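Fomau hand gripper station

The Fomau hand gripper station is a bench cell used to record small-part handling with a pair of hand-held grippers. It was laid out at Jekemska under Cinzia Mancuso and entered regular use in July. 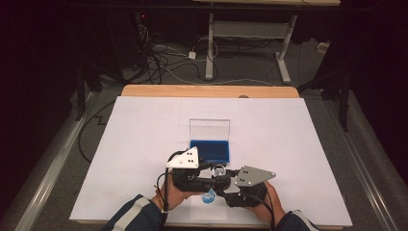
Each station has one operator, who holds a gripper in either hand and works over a plain white board laid on a table. The grippers are cabled. Typical work items are small boxes with hinged lids and clear plastic or glass pieces, which the jaws must hold without slipping.

Setup

The board is set down first and checked for level. Guide lines are drawn lightly in pencil so that they do not show up as features in the recordings. A round marker on the board serves as the start point, and both grippers are brought to it before a run. Boards are numbered; the Fontana room uses board 57, which replaced board 45 after its surface became glossy from cleaning.

Cables are routed down past the wrists toward the operator, with enough slack for a full reach to the far side of the board. A cable pulled tight at full reach shifts the zero position of the jaws. Lighting is aimed at the board, and the surroundings are kept dark to limit reflections on clear parts.

Maintenance

The jaws are wiped with a dry cloth before each shift. Screws on the mounting plates are checked by hand and retightened in a cross pattern. Jaw pads are changed after 962 runs, or earlier if a clear part turns in the grip. After a pad change the jaws are closed fully, the zero is stored again, and one test pick is made with a clear part.

Faults

The most common fault is a loss of signal from one gripper, logged as code 710. It is usually traced to the connector at the gripper body – less often to the cable itself. Stations with the older Flillus connector need the locking ring turned until it clicks. If the code returns, the cable is swapped with that of the other gripper to see whether the fault moves with it.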